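The open day at Benjelloun starts with a sign-in sheet, and I was visitor 151 by early afternoon. The sticker they give you says GUEST in letters large enough to be read by a robot, should one take an interest.

Most of the ground floor is offices. The part worth the bus fare is upstairs, where people spend their working day showing machines how to do things any child of 3 can do, and the machines take their time about it.

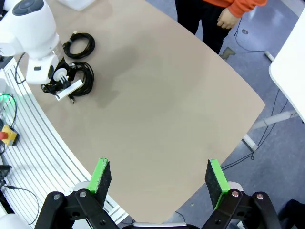 PARKSTEAD, June - Two arms share the tan table, each with its own gripper. One had got as far as holding a flat white piece beside a couple of coils of black cable. The other had its fingers wide open and nothing between them, a posture I know well from meetings.

The teaching is done by remote control. An operator moves, the arm copies, and the whole business is recorded so it can be done again, 238 times for one task, our guide told us cheerfully. I had a turn. My grip came down beside the block, then on top of it, then beside it again - nine tries in all before I got it off the table. These were recorded too.

There is also a hand-guiding demo, where you take the arm by the wrist and walk it through the motion. The line was long, so I went for coffee. The bus back to Nutlow leaves from the side gate, and the last one is earlier than the leaflet says.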